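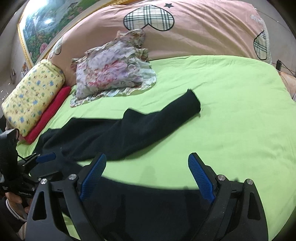

Plaid hearts on a pink quilt, with a lime-green sheet for company.

The first thing you hear at the Thursday swap in Sarnavden is the sound of people unfolding things. The tables go up at 9 in the morning, and within minutes every flat surface in the hall is buried in quilts, and everyone is touching everything, and I have to tell you, it's a wonderful way to spend a day.

I came for the appliqué. If you've never tried it, appliqué is the branch of quilting where you cut a shape out of one fabric and sew it on top of another. Piecing, the other big branch, is all about seams and matching corners, and I admire the people who have the patience for it (I don't). With appliqué you can draw a wobbly pear on the back of an envelope, cut it out, and have it stitched to a pillow by dinner.

Sarnavden quilters have a habit I'd never come across before, and I fell for it right away. They cut their shapes from worn-out clothes, mostly shirts. A plaid flannel with blown elbows still has two good fronts and a whole back in it, and all those years of washing leave it soft enough to turn under with your fingers. One quilt I saw had leaves made from a family's old pajamas. Another had a row of fish in striped dress shirts, with buttons left on for eyes!

The stitching is where people get opinionated. At the Mujić fabric shop, two doors down from the hall, you can start a lively discussion just by asking for thread. Half the room wants it to match so the edge melts away. The other half wants black, and lots of it, in a blanket stitch you can see from the porch. I've been a matching-thread person my whole life and I drove home with four spools of black.

A few things I picked up over the day. Wash both fabrics before you cut, especially reds. Leave a quarter inch all around if you plan to turn the edge, and clip into the curves, but stop short of the line. For hearts, start stitching along a straight side and save the dip at the top for when your hand has warmed up. Plaid is easier if you let it tilt. Trying to keep the lines square on a curved shape will make you crazy, and a tilted plaid has more life in it anyway.

Sostora, the next town over, does things differently. Quilts there tend to be pale and very fine, with tiny stitches and flowers layered petal over petal, and I saw one that had taken over four winters to finish. It was beautiful, and I was a little afraid to breathe near it. The Sarnavden ones want to be napped under. Kids drag them outside, dogs get on them, and when a shape wears through, somebody sews a new one right on top.

The swap runs every week through May, then moves to the old Praston school for the summer, where the light is better and there's parking. Bring a shirt you can't bear to throw out, and small scissors if you have them.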